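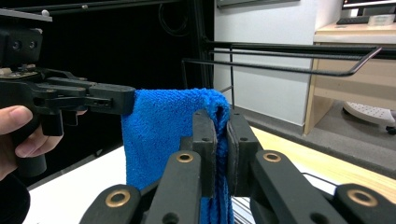
Royal blue microfiber towel, held up by one corner and a fold on the right so you can see the looped pile.

Vovorico Microfiber Towel, Royal Blue

We've had a blue towel in the range since the shop opened, and this is the one we keep coming back to. The color is a proper deep royal blue, the loops are dense and a little fuzzy, and it hangs in soft, loose folds the way a good towel should. Pick one up and you'll want to wipe something — anything, the kettle, the car, the dog!

What it's good at

Drying glasses and dishes, mostly. It drinks up water fast and you don't end up chasing drips around the bowl of a wine glass. I also use mine on the bathroom mirror and the shower door (barely damp for the first wipe, then a dry one straight after). Khrystyna-Mariia Maksymiv, who packs our orders in Brirnholm, swears by hers for window sills and bike frames. It's soft enough for painted furniture too, as long as you shake the grit out first.

How it folds

Fold it in half, then in half again, and you have a thick pad with plenty of clean faces to turn to as you go. It also folds lengthwise into a long strip, very handy over an oven rail or the edge of a bucket. The pile gives it some bounce, so don't expect it to lie as flat as a linen tea towel. We like that about it.

Washing

Wash warm with the other blues for the first 2 washes, as a color this strong can let go of a little dye. No fabric softener, please! It coats the fibers and the towel stops soaking things up. Keep it away from cotton bath towels too, or it will collect every bit of lint they shed. Tumble dry on low or hang it over a chair — it dries quickly either way.

Details

Item number: 2328
Color: royal blue
Material: microfiber, looped pile
Sold: singly or in packs of 4
Also from Vovorico: the Femodness dish brush, back in stock since May

From a customer

"Bought one, then went back for a pack. They live in the kitchen drawer, the car and the workshop, and the one in the workshop has had a very hard life and still picks up everything." Bereket Workneh

Questions about the towel or a larger order? Write to Olesia Harasym at the shop desk and she'll get back to you.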